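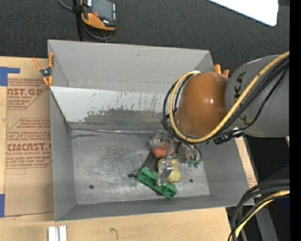
I bought the Trillcombe open metal bin to replace a set of plastic tubs that had cracked at the corners. It is a large gray bin, open on top, meant to sit on a table or bench and hold small parts while you sort them. I paid $141 for mine, plus shipping. The one I have now has plenty of use on it, and it shows most on the sloped panel along the rear half, where the pale coating has been scraped away in a wide patch and there are scratches and dark flecks in what remains. The walls have held up better. They have faint smudges and one small nick at the back, and that is all I can find to complain about on them.

The coating is my main criticism. Trillcombe sells this as a bin for daily use, and a panel that things slide down should have a finish that can take it. I called the company and spoke with Shirley Kowalchuk in customer service. She was polite and said wear on the panel is not covered. She offered a replacement panel for $147, six dollars more than I paid for the whole bin. I said no. The bin works the same with the bare patch as it did without it, and parts still end up on the floor of the bin where I want them.

The floor is bare brushed metal. It scratches if you look at it, but the scratches are fine ones and they don't catch on anything. Cleaning is easy enough. I use a damp rag and then a dry one. Grit collects along the seam where the panel meets the floor, and a rag won't get all of it out. An old toothbrush will. If you handle anything oily, plan on doing that seam at the end of the week. I do mine on Friday before I leave.

There are two small round holes in the floor. The instruction sheet doesn't mention them. Anything narrower than the holes can go through, so I keep short pins and the smallest screws in a separate dish. Larger hardware is fine. I tried covering the holes with tape from underneath and it worked until the tape let go, so I stopped bothering.

The walls are not all alike, and you should know this before ordering. The back one is tall. That is useful if you toss things in from the front, and a nuisance if you share the table with someone on the other side. Dario Cattaneo works across from me and has to walk around to reach in. We turned the bin sideways for a while and that was worse for both of us. It went back to where it was.

Noise is the other thing. Dropping a handful of bolts onto a metal floor is loud, and a wooden tabletop does nothing to quiet it. I put a rubber mat under the bin, which helped a little, then took it out again when it started to creep. A mat inside the bin would help more, but then you lose the smooth floor -- and the smooth floor is the best part of it. You can sweep everything into one corner with the side of your hand.

I also tried the Zikell bin, which a friend had in her garage. It is lighter and cheaper, and the walls flex when you lift it full. The Trillcombe doesn't flex. It is heavy enough that I would not want to carry it up stairs, but once it is on a table it stays there.

Good points: stiff walls, a floor you can wipe clean, plenty of room to get both hands in.

Bad points: the coating on the sloped panel, the price of the replacement, the noise, the holes.

I would buy it again at the same price. I would not pay more for it, and if they ever offer the panel in bare metal I would take that version over the coated one. 3 out of 5.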